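Zokmont Casino Chip Set, 628 Pieces
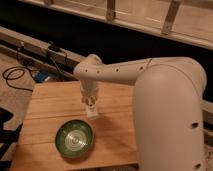 Sold by Sestico. Item 290. In stock, usually ships in two business days.

The Zokmont set is made for home poker nights and small club tournaments. It has enough chips for two full tables with rebuys, or for one long cash game where people like to sit behind a tall stack. The chips are a clay composite with a metal insert and weigh 14 grams each. They are the standard 39 mm across, so they fit most racks and trays sold in the US.

Denominations are printed on both faces. The set comes with 1, 5, 25, 100, 500 and 1,000 chips, plus a dealer button and two blind markers. If you would rather have blank chips for cash games, choose "No values" from the menu before you add the set to your cart. The price is the same.

What comes in the box
628 chips in six colors
One dealer button
Small blind and big blind markers
Two decks of plastic cards, poker size, jumbo index
Lockable aluminum case with two keys
Printed blind schedule for a four-hour tournament

About the case
The full case is heavy, and we ship it double boxed. Chips travel in plastic sleeves inside the case and need to be put in the trays when you get it. Set aside about 17 minutes for this. The handle is riveted, but please carry a loaded case from underneath on stairs.

Colors
The 25 chip changed from light green to dark green in May. If you are adding to an older set, write to us before ordering and we will check whether we still have the light green. Loose chips are sold in rolls of 25, any one color per roll.

Care
Wipe with a damp cloth and dry right away. Do not soak the chips or put them in a dishwasher. New chips can feel a little slick for the first few games.

Also available
Rimkutė table topper, folding, eight seats, with padded rail
Kurkance card shuffler, two deck, runs on four C batteries (not included)
Spare keys for the Zokmont case, pair

Shipping and returns
Free ground shipping in the lower 48 states. Unused sets can be sent back within 60 days for a refund, less return postage. Custom printed chips cannot be returned unless we made an error in the printing. Missing or chipped pieces are replaced at no charge; send us the color, the value and your order number.

Page updated Jul 12, 2025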